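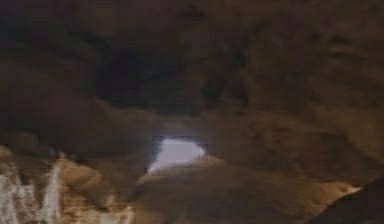 Thread on mixing my own e-liquid, a hobby I took up to save money. I've now been at it since last October and I have finally made one I'd vape on purpose. Most of the year felt like sitting at the back of a dim brown cave, staring at one pale bright gap under a lip of rock and wondering if it was the way out. The custard is the way out. I'll get to the custard.

Sep 4, 2022

Background. I used to buy my juice from the shop in Droltley, which had the one flavour I liked, a sort of baked apple. Then the shop became a nail bar. The nearest one after that is in Skirutley, two buses away, and it sells things with names like Dragon Sweat.

So I read a forum for a fortnight. Never do this. By the end of it I believed I had a palate.

First order: base liquid, nicotine shots, a set of Stüber scales, a bag of syringes, gloves, labels, empty bottles and far more flavourings than one adult needs. Almost £128 with postage. At what I was spending in the shop, I expected to be in profit by spring. Spring came.

If you're starting, buy the scales and leave the syringes. Mixing by syringe means washing syringes, and a syringe that has had menthol in it will have menthol in it when the sun goes out. With scales you put the bottle on, press the button for zero, drip, press zero again, drip.

The catch is that my scales switch themselves off to save the battery. They do this mid-drip. You are left holding a bottle with an unknown amount of strawberry in it, and the answer is always too much.

My first recipe was the baked apple, from memory. Apple, cinnamon, a bit of pastry. The forum warned me that cinnamon is strong and can be rough on some plastic tanks. I took the warning about the tank seriously and used a glass one. I did not take the warning about "strong" seriously. It was like inhaling a candle shop.

Second recipe was less cinnamon. Still a candle shop, but with the door open.

Then I discovered steeping, which is where you put the bottle in a cupboard and tell yourself it will improve. Some of them do. Custards and bakery flavours really do settle down after a few weeks. Fruit mostly tastes the same as it did, so if your mango is horrible today I'd let it go.

People on the forum have all sorts of ways to hurry this up. Warm water baths, leaving the lid off, shaking it whenever they walk past. I tried the warm water and the label came off, so I had a bottle of something, steeped. It went in the tank anyway. Blackcurrant, I think. Possibly cola.

Which brings me to labels. Write down what's in it, the strength, and the day you made it. Do this BEFORE you put the bottle down. My early ones say things like "new one" and "better". There are two marked "better". They're not the same and neither of them is.

Serious post, no jokes. Gloves when you handle nicotine. Wipe up spills straight away. Keep all of it locked up, well away from children and pets, in bottles with proper child-resistant caps. Work out the strength on paper first and then check it again when you're less pleased with yourself.

Back to the nonsense. My device has a puff counter, a feature I never asked for, and it said 1,288 on the day I gave up on the tobacco blend. I'd made a big bottle. I vaped it out of thrift until I noticed I was going for a walk instead.

(Yes, I did see the upside. No, I didn't stick with it.)

Coils. Sweetener kills coils. I had read this in several places and assumed it was for other people, then wondered why everything tasted of burnt toast after a couple of days. I took the sweetener out altogether and the same coil type now lasts me well over a week. The juice tastes a bit flatter for the first evening and then you stop noticing.

Also, thick juice and small coils do not get on. I'd been mixing everything heavy on the VG because the clouds looked good in other people's videos. My little Usteo pod couldn't drink it fast enough and gave me a dry hit that took my eyebrows off. It's a half and half mix in the pod now, and the thick stuff goes in the tank.

Right, the custard. One vanilla custard flavouring, a touch of the biscuit one, and a tiny amount of the apple left over from the candle period. I left it alone for a month, mostly by forgetting it was behind the washing powder. It's lovely. It's what I wanted in the first place, more or less.

I'm not posting exact percentages because I've only made it twice and the second go wasn't as good. I suspect the scales. The scales would say otherwise.

Have I saved any money? The base costs next to nothing, so per bottle, yes, loads. But I keep seeing flavourings on offer and thinking of them as ingredients. There's a pistachio in the drawer. I don't like pistachio.

A few people have asked if they should bother. If you can get something you like from a shop, carry on going to the shop. If your shop is a nail bar, get scales, plain base, and one flavouring you already know you enjoy. Mix a very small bottle. Smaller than that.

And if you don't vape, there's nothing for you in any of this, please don't start on account of a custard.

Somebody's just asked what happened to the menthol syringe. It's in the kitchen drawer. Everything in the kitchen drawer is menthol.

Edit to the coil post, as I've had replies: it was the mesh ones, and yes, I do let them soak before the first go. Ten minutes or so. I make tea.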